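Folien, Tüten und dünne Hüllen — was man davon behalten sollte und wie man es verstaut

Wer wie ich jedes Jahr im April die Abstellkammer ausräumt, kennt das: Man zieht an einer Tüte, und es kommen gleich 12 andere mit heraus, dazu Luftpolster, Versandhüllen und diese hauchdünnen Folien, in denen inzwischen fast jedes Hemd und jede Tischdecke steckt. Früher habe ich das alles in eine große Tasche gestopft und mir eingeredet, dass ich es schon noch brauchen werde (gebraucht habe ich dann immer genau das Stück, das ganz unten lag).

Inzwischen sortiere ich gleich beim Auspacken. Feste Beutel mit Verschluss kommen in die Küchenschublade, große Folien in die Werkstatt zum Abdecken beim Streichen, und alles, was eingerissen oder klebrig ist, wandert ohne langes Überlegen in die Wertstofftonne. Die dünnen, durchscheinenden Folien sind ein Fall für sich, denn sie knüllen sich zusammen, sobald man sie nur anfasst!
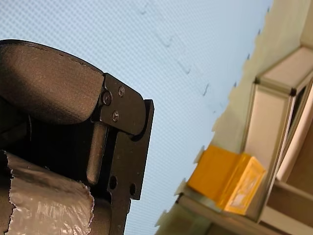 Dünne weißliche Folie, ordentlich zerknittert

Zum Glätten lege ich so ein Stück auf den Tisch und streiche mit dem Unterarm von der Mitte nach außen, schön langsam, damit die Luft entweichen kann. Bitte nicht bügeln, auch nicht mit einem Tuch dazwischen — ich habe es einmal versucht und danach einen halben Nachmittag an der Bügelsohle geschrubbt. Danach zweimal der Länge nach falten und locker über eine leere Küchenrolle wickeln. Auf eine Rolle passen bei mir 5 Stück, mehr wird unhandlich.

Die Rollen stehen aufrecht in einem Schuhkarton, und wenn der voll ist, wird aussortiert. Ein zweiter Karton kommt mir nicht ins Haus, so schwer es mir manchmal fällt.

Für Lebensmittel nehme ich Versandfolien übrigens nie, auch wenn sie noch so sauber aussehen. Zum Einschlagen von Schuhen im Koffer sind sie dagegen wunderbar, ebenso für Pinsel, die über Nacht nicht eintrocknen sollen: einfach fest umwickeln und ein Gummiband darum. Und wenn kleine Kinder im Haus sind, gehört der Karton natürlich ganz nach oben ins Regal.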